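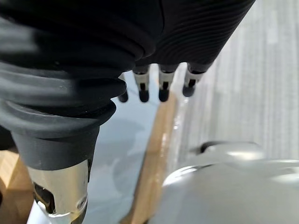
The Delaunay cover set on a finished hand, thumb bellows in front.

Delaunay Cover Set for Home-Built Robot Hands
Sold by Zasteo
$110 per set, right or left hand
Made in small batches, next batch ships in September

If you have spent your winter evenings building a hand out of printed brackets, machined finger links and more tiny screws than you ever wanted to own, you already know how the last stretch goes. The fingers close, the thumb comes around to meet them, everybody at the workshop claps, and then you look at all those open joints and start thinking about sawdust. We've been there (more than once!), and the Delaunay set came out of our own long run of trying to cover up a hand without choking it. It's a soft ribbed cover for the body of the hand, a separate bellows for the thumb, a ridged palm panel, and a set of rounded fingertips, and it goes on a hand you have already built and already love.

We designed it around the open Trada hand plans, so if you followed those as drawn it should go on without any cutting at all. If you wandered off from the plans a bit, as most of us do, please read the part on fit further down before you order. We would much prefer to talk you through it than have you mail a set back.

What comes in the bag

One ribbed hand cover, charcoal
One thumb bellows
One thumb cuff
One palm panel
Four fingertips and one thumb tip
9 short screws for the palm panel (you need 8, and one of them will roll under the bench)
2 spare collars
A folded sheet with the fitting steps, which we also keep on our downloads page

Weight of the full set is 720 grams in its bag. A good part of that is the hand cover, so do allow for it if your wrist motor is already working near its limit. Builders running the smaller Studurix wrist drive have told us they had to turn down the acceleration a touch after fitting, and we now do the same on our own bench unit.

How the pieces meet

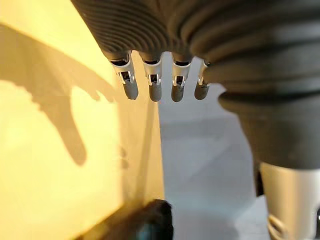 The thumb gave us more trouble than the rest of the hand put together, and it is still the piece we get the most mail about. A finger mostly curls, and a curl is easy to cover or to leave bare. A thumb swings across, rolls, and curls all at once, and any cover that is snug in one position will be tight as a drum in another. So we gave it broad, deep folds, wider than the ridges on the rest of the cover, and let the bellows narrow down until it stops at a slim dark band, with the bare metal and its long oval slot below. Keep that slot clear when you fit yours. On our build it's the way in with a hex key, and the first version of the cover sat low enough to hide half of it, so every small adjustment meant peeling the whole thumb back and starting over.

The fingers are left bare between the cover and the tips on purpose. We tried full finger sleeves for a good long while – they looked lovely, and they bunched up behind the knuckles every time the hand made a fist. With the metal showing, you can check a joint at a glance, blow it out with a little air, and get on with your afternoon. The ribbed cover ends where the fingers begin and holds on with a lip that tucks into the groove on the Trada frame.

The palm panel is a flatter, firmer piece with close curved ridges across it. The ridges are there for grip. They do well on cardboard, painted metal and the handles of most hand tools, and they do less well on anything oily, so wipe the panel down if the hand has been near the lathe.

Fitting it

Set aside an evening. The first set we ever fitted took us well past dinner, and nowadays we can do one while the coffee is still warm, so it does get easier. Start with the power off and the thumb folded halfway in. Slide the hand cover on from the fingertip end, working the lip into the groove a little at a time and going back to the start whenever it pops out (it will pop out). The palm panel goes on next, with its screws only finger tight. Then comes the thumb: cuff first, bellows over it, collar last.

Once everything is on, run the hand slowly through its full range with nothing near it. Watch the folds at the base of the thumb. If they pinch against the first finger, turn the bellows a small amount in its collar and try again.

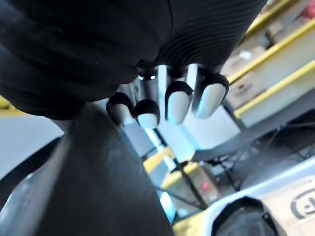 Tighten the palm screws only after that slow run, when the cover has had a chance to settle into place. Please don't use glue anywhere. We know it's tempting, especially around the lip, but you'll want to get back inside some day, and the groove holds perfectly well once it's seated. A dusting of plain talc inside the bellows helps a great deal with the sliding.

Will it fit my build?

Hands built to the Trada plans, four fingers and a thumb: yes, as it comes.

Hands with a widened palm: usually, though the panel will leave a gap at the outer edge. Some builders fill the gap with a strip of soft foam and are happy with it.

Hands with three fingers: the cover has four openings, and we don't offer a blanked version yet. Write to us if you'd use one, as we are trying to work out whether a batch makes sense.

Hands with the older Studurix thumb joint: the cuff is too narrow for it. Add a note to your order and we'll put in the wide cuff at no charge.

Care

Wash the covers with warm water and dish soap, off the hand, and let them dry overnight with the thumb bellows standing upright. Keep solvents away from them. The fingertips wear first, as you'd expect, and can be bought on their own in black, gray or white. If a collar splits, you have the spares in the bag, and after those are gone we sell them in pairs from the Zasteo parts page.

Orders placed before noon go into that day's packing pile. Please say right hand or left hand in the order form, and check it against your build before you send it.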